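**Ticket 209 — left arm stops dead when both grippers come in close**

Hi Tadhg,

Me again, sorry! Same fault as before, so I'm keeping it all in the one ticket. When I run the desk-tidy routine on the Travstead cell, the left arm throws a protective stop just as the two grippers come together behind the laptop. The right arm keeps going for a moment and then it quits too, and the log only says "joint 6 torque limit" (helpful, thanks).

What I've tried so far:

- Power cycled the controller, waited 30 seconds, ran it again. Same stop.
- Dropped the speed to half. It got further, then stopped anyway.
- Re-zeroed joint 6. No change at all.
- Ran each arm on its own — both fine, more than 30 cycles each!

So I reckon it's either the collision margin between the arms or the gripper cable tugging at the wrist once it's swung inward. My money's on the cable.

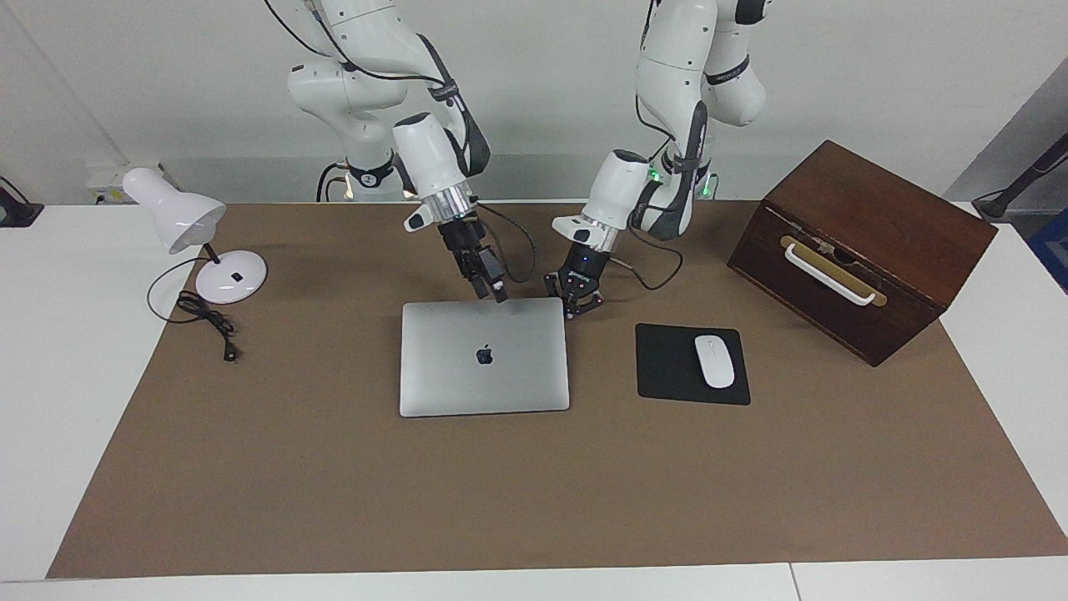
I had a go at loosening the cable clip by 2 notches and got one clean run, then it faulted again on the next. I haven't touched the margin because I don't want the grippers kissing over someone's laptop. Could you check what value it's set to at your end? I've left the cell locked out until I hear back.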